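Tasthorpe拼布展十月开门，旧衬衫被子成了主角

Tasthorpe的拼布展又来了。还是老地方，镇图书馆二楼，早上开门，下午四点收摊。今年的题目定得很宽，就两个字：“旧衣”。

报名比去年多，墙面不够用，有几床被子只能搭在楼梯扶手上。看的人得侧着身子走，倒也没人抱怨。

最大的一床出自Derek Tindall之手。退休前开校车，针线是跟母亲学的，中间断了很多年。被面全用旧衬衫，蓝的灰的条纹的，领子拆开压平也缝进去了，扣眼留着没补。他一共裁了500片，每片边长8厘米，排的是最普通的九宫格。裁片花了一个冬天，拼起来反倒快。

“条纹最难对，”他说，“差一点点，整排都歪。我拆过一整行，气得两天没碰它。”

绗缝是手工，线用的Prasetti的本白棉线。有人问为什么不上机器，他说家里那台机器吃不下这么厚的棉，卡过几次，就算了。

另一位被围着问的是Cường Đỗ。他带来的不是被子，是一组靠垫套，一共15个，碎布都是裁缝铺里剩下的边角料，最窄的布条还没有手指宽。做法是先缝在薄底布上，再修边，翻面，压线。他现场拆了一个给大家看反面，线头剪得干干净净。旁边一位老太太看完直接问卖不卖，不卖。

Cường Đỗ说，碎布先按深浅分，不按颜色分，分完再配就容易多了。还有，洗过再裁。新布旧布混着用，不先过水，成品第一次下水肯定皱。他吃过亏，一块红布把半个枕套都染成了粉的。

展厅角落摆了张长桌，教初学者拼杯垫，材料免费，剪刀自带。上午场已经满了，下午还剩几个位子，到门口登记既可。小朋友可以参加，要有大人陪着。轮刀不给孩子用。

以“Mai”为名的碎布交换箱今年也在，放在楼梯口。规矩照旧：放一块，拿一块，不小于手掌，要干净，起球的针织布别放。去年箱底翻出来半条牛仔裤，今年请大家手下留情。

评选由观众投票，进门领一张小纸条，写上编号投进玻璃罐。得票最高的作品会在Zornmont布行的橱窗里挂到月底，作者另得一张购布券。结果在收摊前宣布，人不在场也算数，会电话通之。

停车提醒一句：图书馆后院在修排水沟，车进不去，请停到集市那边，走过来几分钟。坐公交的在邮局站下。轮椅走侧门，电梯能用。

展品请勿用手摸，想看反面的找工作人员帮忙翻。拍照可以，闪光灯关掉。

想送展的还来得及，最后一批收到开展前一晚，登记时写清尺寸和用料，背面缝一个布标，写名字电话。被子请自己缝好挂杆套，不然没法上墙，去年为这事临时赶缝了好几床。
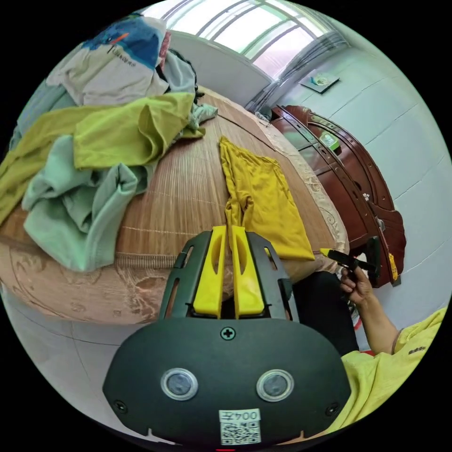
手工课：冬季班开始报名

手缝基础班，晚上七点上课，每班收8人。针线和练习布由班上准备，顶针自己带。学费30镑，图书馆前台交，满员就截止。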